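Money and Work » Interviews
How a small savings group keeps its money straight: a talk with Felista Makokha 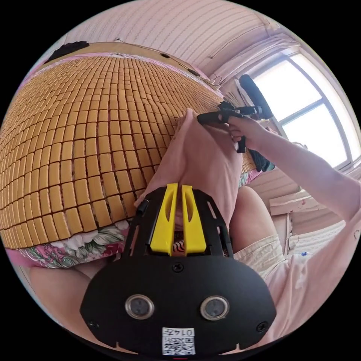
Starting with 50 a week

Felista Makokha has kept the books for the Nzioka savings circle for seven years. The circle meets on Sunday afternoons, and members put in a fixed amount each week. The money goes into a shared account, and members can borrow from it at a rate they set themselves once a year.

"When we began, the share was 50 shillings," she said. "People laughed at that. But it was an amount everyone could bring, even in a bad week. If you set it too high, you lose people by the second month, and then you spend your time chasing them."

The weekly share is now higher, and members may buy more than one share if they want. Makokha would not say how much the account holds. She said that was for the members to know, and that groups that talk about their balance in public tend to attract new applicants for the wrong reasons.

The circle is one of several in the district that grew up around the market at Trarenness. Some are for traders only. Hers takes anyone who lives or works nearby and is recommended by two members. Most of them sell something: vegetables, phone credit, school uniforms, bed linen.

How the lending works

A member can ask for a loan after six months of regular saving. The upper limit is three times what that member has put in. Two other members have to sign as guarantors, and their own savings are held against the loan until it is paid off.

"The guarantors are the whole thing," Makokha said. "A bank wants a payslip or land. We want two people who have known you a long time and will lose money if you don't pay. They ask harder questions than I do."

She described a loan of 1000 shillings as the sort that gives the least trouble. It is usually borrowed for stock, and the stock is sold in a week or two. School fees are harder. The money goes out in one piece and nothing comes back from it, so the repayments have to be found somewhere else. The circle allows longer terms for fees and asks to see the invoice.

Interest is charged on the balance still owed. Makokha said this matters more than people think when they compare offers. She has seen lenders quote a lower monthly rate but charge it on the full original amount until the last payment, so the borrower pays more in the end.

"I tell members to ask one question. How much will I have paid you in total when this is finished? If the person cannot give you one number, go home and think about it."

Late payments

The circle charges a small fine for a late payment and a larger one for missing a meeting without sending word. The second fine was Makokha's idea.

"Money trouble I can understand. Silence is what scares me. When someone stops coming, the others start to talk, and then two or three more hold back their share to see what happens. You can lose a group in a month that way."

When a member does fall behind, the first step is a visit. Makokha goes with one of the guarantors. They go over what is coming in and what is going out, and often agree on a smaller payment over a longer time. The interest keeps running, but the fines stop as long as the new payments are made. If that fails, the guarantors' savings are used. It has happened four times since she took over the books.

One of those cases still bothers her. A member had borrowed from the circle and from two phone lenders at once, and had told neither her guarantors nor Makokha. By the time it came out, she was taking new phone loans to pay the old ones. The circle now asks every borrower to list other debts on the application.

"Do they all tell the truth? I don't think so. But they have to write it down and sign, and some of them stop at that line and decide to borrow less."

Moving from paper to phone

Until recently everything was written in a ledger, with a passbook for each member. In February the circle started using Drurora, a phone application that records payments and sends each member a message with the new balance. The ledger was not thrown out.

Gitau Tanui set up the application for the group. He does the same for other circles through Skellis, a small bookkeeping office near the bus stop, and he joined us for the second half of the conversation.

"Most groups want to drop the paper on the first day," Tanui said. "I ask them to run both for at least three months. You find the old mistakes that way. Every ledger has some."

In this case, the two records were apart by 900 shillings at the end of the first month. Makokha and Tanui spent an evening going through the entries. A member's double share had been written in her passbook but only entered once in the ledger, and there was a repayment credited to the wrong Wanjiru. There were also two bank charges that had never been recorded at all.

"I was not happy," Makokha said. "I thought my book was clean. But I would rather find it at my own table than have a member find it."

Tanui said bank charges are the most common gap he sees. Members remember what they paid in, and the bookkeeper adds up those payments, but the account is charged for statements and transfers and so the balance is always a little lower than the book. He suggests a separate column for charges, checked each time a statement comes.

The messages have caused some problems of their own. Members who share a phone with a husband or a grown son did not always want the balance to appear on the screen. Makokha changed the setting so that those members get a message saying only that a payment was received, and they can ask for the balance at the meeting.

Who holds the keys

The account needs three signatures for any withdrawal. The signatories serve two years and cannot be related to each other. Makokha is not one of them. She said the person who writes the records should never be able to take the money out, even if everyone trusts her.

Tanui agreed and said the same rule has to be carried over to the phone. In some groups he has visited, one person had the password, the SIM card and the PIN for the mobile wallet. The paper rules still called for three signatures, but the money could be moved by one person sitting at home.

"They had not meant to change anything," he said. "They bought a phone and gave it to the one who was good with phones."

At Nzioka, the wallet is used only for collecting. Its balance is sent to the bank account the morning after each meeting, and the daily limit on the wallet has been set low. Cash brought to the meeting is counted aloud by two members before it goes into the box.

Sharing out

Once a year the circle works out the interest earned and divides it according to shares held. Members can take the money or leave it in. In the early years nearly everyone took it, Makokha said, and the lending pot was almost empty for the first weeks of the new cycle. Now many leave at least part of it.

She does not push them. A few members join with one purchase in mind, such as a sewing machine or a roof, and leave when they have it. They get their savings back within 30 days of giving notice, provided they are not guaranteeing somebody else's loan.

I asked what return members could expect. She said it depends on how much is borrowed during the year, and she will not give new members a figure.

"If nobody borrows, there is no interest to share. If people borrow and don't pay, there is less. I show them last year's sheet and the one before it. They can read it themselves."

Advice for new groups

Makokha is asked to speak to new groups from time to time. She tells them to write the rules before they collect any money, and to include how a member leaves and what happens when a member dies. The circle had no rule on death until it needed one, and the family waited five weeks for the savings. Each member now names a person on the back page of the passbook.

Tanui's advice was shorter. He wants every meeting to end with the bookkeeper reading out the opening balance, the money in, the money out and the closing balance, and he wants the members to write the last number down.

Makokha already does this. The next loan requests will be heard after the reading, and she has three forms waiting.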